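Speaker notes, morning session, Prikusdale
Posted in March by the speaker, Kinsella Coaching

Good morning, everybody. Give them a second to find a seat. Thank them for coming in so early, and mention the coffee at the back (check first that there is still coffee).

Start with the notebook story. When I first started coaching, I kept a notebook beside me on every call, and I would write down the next question I wanted to ask while the client was still answering the last one. I was so proud of those questions! I had whole pages of them. Then one afternoon a client at Dosholm stopped in the middle of a sentence and said, very kindly, "You can finish writing, I'll wait." I still feel my ears go warm when I tell that one. Pause here, let them laugh if they want to.

So the talk this morning is about listening, and mostly about the part that comes right after the other person stops talking. I'd like us to spend some time in that gap together, because I think a lot of us hurry through it, and I include myself, even after 410 coaching calls with the managers at Istix, where you would think I'd have learned.

First exercise. Ask them to turn to a neighbor. One person talks for 2 minutes about something at work that has been on their mind lately. It doesn't have to be big, and it really doesn't have to be tidy. The other person listens and says nothing at all. No "mm-hm," no "oh, the same thing happened to me." Nodding is fine. Then swap. Keep an eye on the clock, I always let this run over.

When they come back, ask the listeners first: where did your mind go? Somebody will say they were planning their reply. Somebody will say they were worried about looking bored. Take four or five answers and don't try to fix any of them. Then ask the talkers what it was like to have the whole space to themselves. Expect a few to say it was uncomfortable, and that they ran out of things to say and then found the thing they really wanted to say. If that comes up, stay with it. Ask for a little more. (If it doesn't come up, tell the Dosholm story part two, where she went quiet for what felt like a week and then told me she didn't want the promotion.)

Slides change here. Short stretch, everyone on their feet, shake out the shoulders, help yourselves to something sweet.

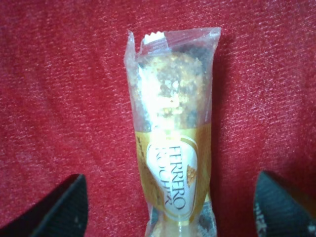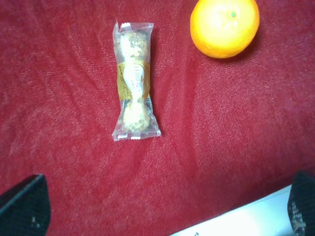 Wrapped candy, both slides.

Back in seats. Now the middle part, which I want to take slowly.

When a person brings us a problem, we usually feel a tug to be useful. It's a good tug, it comes from caring. But being useful too early can leave the other person holding our answer and still carrying their own question. I had a manager at Istix who told me she solved everything her team brought her, often before lunch, and she couldn't understand why they kept bringing her the same things over and over. We worked on one small change. She would count to 7 in her head before she spoke. She told me the first week was awful, and that by the end of the month two of her people had started coming in with the problem half worked out already.

Let them try it. Read the question on the card out loud ("What would you do if you weren't worried about getting it wrong?") and count silently to 7 before anyone answers. It will feel very long. Smile at them while it's going on so they know you haven't forgotten your place.

Then the part about what to do with the nerves. Before a call I like to put both feet on the floor and ask myself what I'm carrying in. Tired? In a rush? Hoping this person will like me? I don't try to get rid of it. I just say hello to it, more or less, and then I dial. Tell them they can do this in a hallway or in a parked car.

If there's time, questions. If there isn't, ask everyone to pick one conversation they have coming up this week, write the other person's initials on the back of the card, and put the card wherever they'll see it before that conversation starts. Leave the cards with them, please don't collect them.

Remind them lunch is upstairs and the afternoon group meets in the small room.

Contact: Kinsella Coaching, Prikusdale office, extension 2879 | © Kinsella Coaching | Back to top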